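Singer Annick Dufour Returns to the Stage With Three Summer Dates

3 August 2024
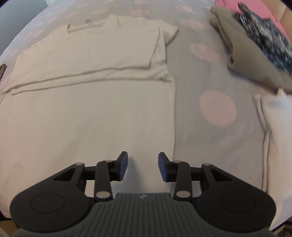 Dates and tickets

Annick Dufour will play her first concerts since knee surgery in May, her management company Distside said today. The singer performs three nights at the Perron theater in Hundum, with her brother Brock Dufour on guitar.

Tickets are $76 and go on sale Monday at the theater box office. The Perron holds 1,323 people. Nearly 700 seats each night are set aside for fans whose spring shows were called off.

"I missed singing with people in the room," Dufour said. "My knee is fine for stairs now. I'll sit down for the slow songs."

Comedian Tharun Warrier opens all three nights. The set will include songs from her last album, "Drorkby," and two new ones written at home over the summer.

Press contact: Paweena Pongsiri, Distside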